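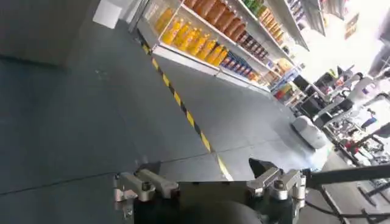
These are from the practice hall at Metero, where Donemeo crews rehearse store and household tasks under one set of floor rules. Sigrún Vigfúsdóttir wrote the first version of the rules in June. It had 18 items and has grown since.

**Aisles.** Hazard tape marks the aisle edge in front of the drinks shelves. People stay on their side of it while an arm is powered. Restocking by hand is done with the arm stopped and the stop confirmed out loud.

**Grippers.** Check bracket bolts before the first run and again after any hard contact. Write the result in the log, even if nothing was found. The log now has 2,930 entries.
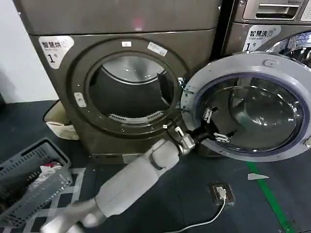

**Appliances.** Use the number on the label when you call out a machine. An open dryer door has to be in the run plan, with the side it swings to. Don't reach into a drum while the arm is inside the reach line. Power cords go in the plan too, and anyone who moves one updates the drawing.

**Stopping a run.** Anyone in the hall may call a stop. The operator doesn't ask why until the arm is still. After a stop, wait six seconds before walking in, and restart only from the console.

Visitors get the short version of the rules on one sheet. The full text is kept at the Agbeko desk by the entrance, and changes go to Sigrún in writing.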